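Arrumação de cabos na bancada do robô: regras de trabalho

Dicas de oficina - secção de automação

Estas regras aplicam-se aos cabos de alimentação e de sinal guardados junto de um robô de bancada, numa oficina pequena ou numa garagem equipada. Foram escritas para a bancada Provodach e servem, com poucas alterações, para outras montagens com braço articulado. Não substituem o manual do fabricante nem a avaliação de risco da máquina.

1. Antes de mexer nos cabos

Parar o robô, cortar a alimentação no seccionador e bloqueá-lo. A paragem de emergência não conta como corte de energia. Se o braço tiver pinça pneumática, purgar também o ar do circuito.

Esperar a descarga dos condensadores do controlador durante o tempo indicado na chapa. No controlador Nutodmont são 6 minutos. Não abrir a tampa antes disso, mesmo com os indicadores apagados.

A triagem faz-se fora do volume de trabalho do braço. Uma mesa lisa e de cor clara é suficiente, desde que não esteja encostada à vedação da célula.

2. Enrolar
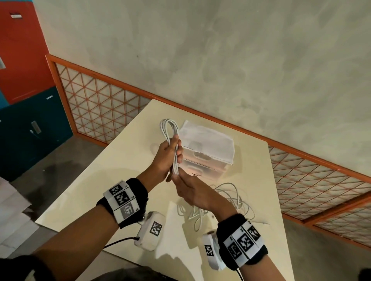
O diâmetro do laço depende do cabo e não do espaço disponível na caixa. Para cabo flexível de instalação fixa, adotar no mínimo seis vezes o diâmetro exterior; para cabo de calha articulada, seguir a folha técnica, que costuma pedir mais. Um molho de cabo branco dobrado em laços e agarrado a meio, com os fios a correr paralelos entre as duas mãos, mantém-se controlado enquanto se acerta a ponta de baixo. O resto do cabo pode ficar solto sobre a mesa, ao lado, até chegar a sua vez. Não o puxar com força: desfazer primeiro as voltas.

Alternar o sentido das voltas (uma por cima, outra por baixo) nos cabos com mais de 2 metros. O enrolamento sempre no mesmo sentido acumula torção, e a torção reaparece quando o cabo é estendido na calha. Não enrolar à volta do cotovelo.

Fechar o molho com fita de velcro. Abraçadeiras plásticas apertadas deformam o isolamento e obrigam a usar alicate de corte perto do condutor. Se não houver velcro, serve uma tira de tecido com nó simples.

3. Guardar

Uma caixa translúcida deixa ver o tipo de cabo sem abrir. As caixas Bellini de gaveta funcionam bem para molhos pequenos; para extensões, preferir uma caixa aberta. A gaveta deve fechar sem pressão sobre os conectores.
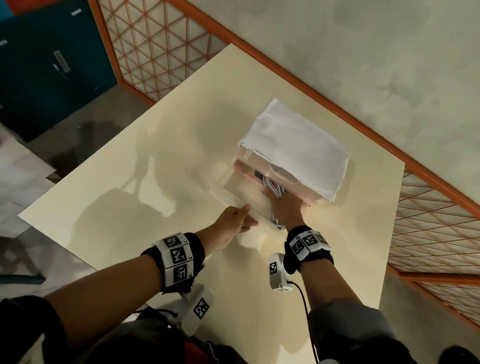 Não misturar na mesma gaveta cabos de sinal e cabos de potência. A regra vale também para cabos novos, ainda por usar. Os cabos com blindagem ficam na gaveta de baixo, com as voltas mais largas, e nada se pousa em cima deles.

Um pano sobre a caixa reduz a entrada de pó e de limalha. Sacudi-lo longe da bancada e lavá-lo quando mostrar óleo. O pano não deve tapar a etiqueta nem prender o curso da gaveta.

Etiquetar cada cabo nas duas extremidades, a 100 mm do conector. A etiqueta leva número, comprimento e função. O registo da bancada Provodach vai no número 34; os números de cabos abatidos não se reutilizam.

4. Separar os conectores

Agrupar os cabos pelo tipo de ficha antes de os agrupar pelo comprimento. Segurar o conjunto pelo corpo das fichas, com as pontas para cima, e deixar os cabos pender. As fichas que não pertencem ao grupo notam-se logo pela altura ou pela forma.

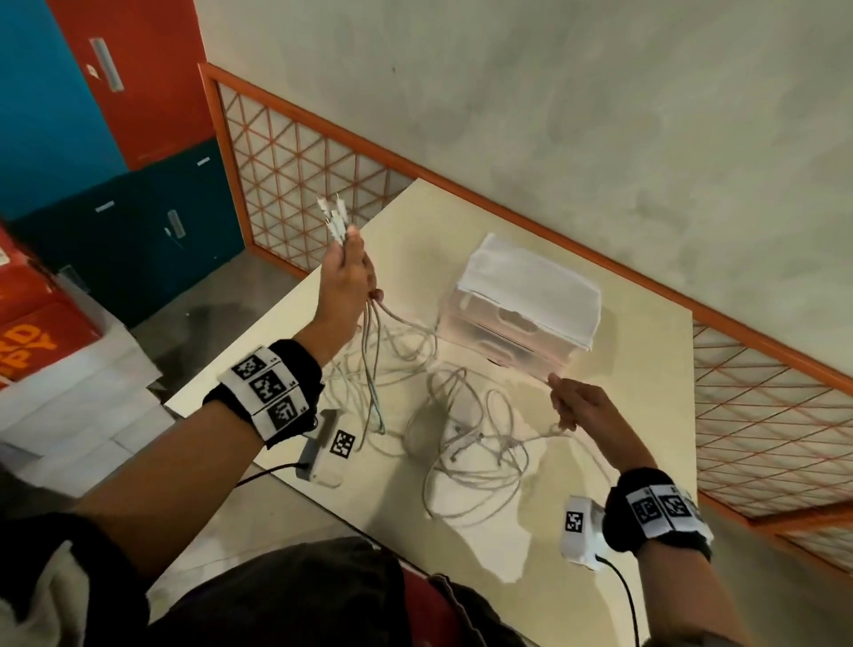 5. Inspecionar

Ver os contactos um a um, com boa luz. Rejeitar o cabo quando houver:

- contacto torto, escurecido ou recuado no corpo da ficha;
- isolamento cortado ou esmagado junto à saída do conector;
- folga entre a bainha e o alívio de tração;
- vinco permanente que não desaparece com o cabo estendido.

Um contacto torto não se endireita para voltar a servir num circuito de segurança. Nos restantes circuitos a reparação é possível, mas a ficha deve ser substituída inteira e o cabo ensaiado de novo. 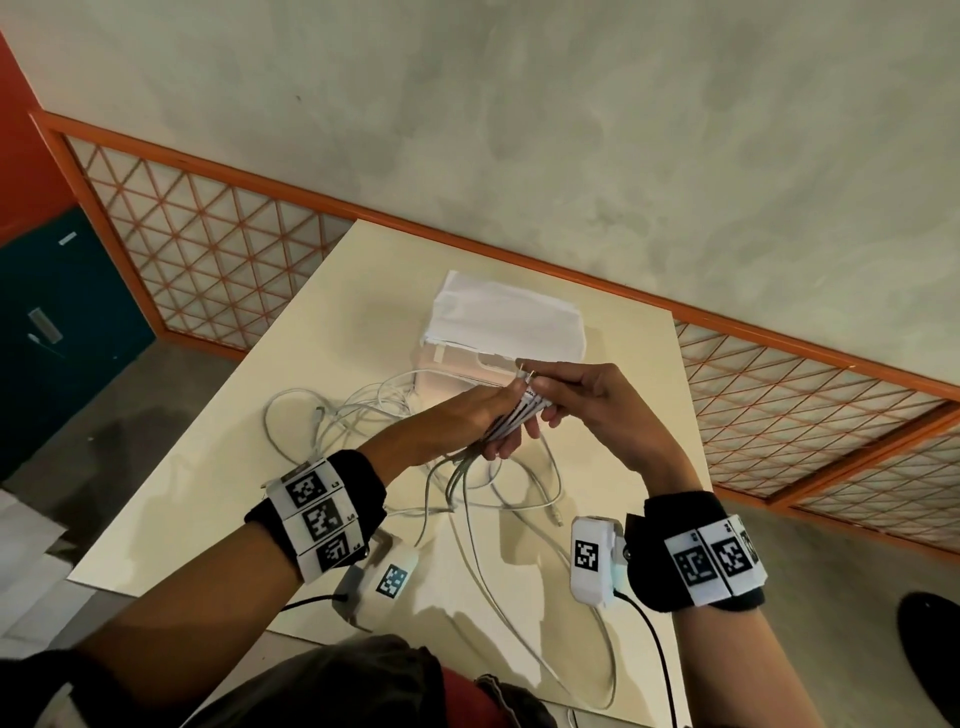 Medir a continuidade de cada condutor e, a seguir, a ausência de curto-circuito entre condutores vizinhos. Durante a medição, dobrar ligeiramente o cabo junto às duas fichas - é aí que as falhas intermitentes aparecem. Anotar o resultado no registo, incluindo os cabos aprovados.

Limpar os contactos com álcool isopropílico e pano sem pelo. Deixar secar antes de guardar. Não aplicar lubrificante em fichas de sinal.

6. Repor em serviço

Ligar os cabos com o seccionador ainda bloqueado. Conferir o percurso na calha, o raio em cada articulação e a folga na posição mais esticada do braço. Retirar as sobras de fita da zona de trabalho.

O primeiro movimento faz-se em modo manual, a velocidade reduzida, com o comando de habilitação na mão. Percorrer todos os eixos até perto do limite e voltar. Se um cabo tocar na estrutura, parar e refazer a fixação antes de continuar.

A revisão completa dos cabos da bancada faz-se em dezembro. Na oficina de Urthorpe, o registo fica preso à porta do quadro elétrico.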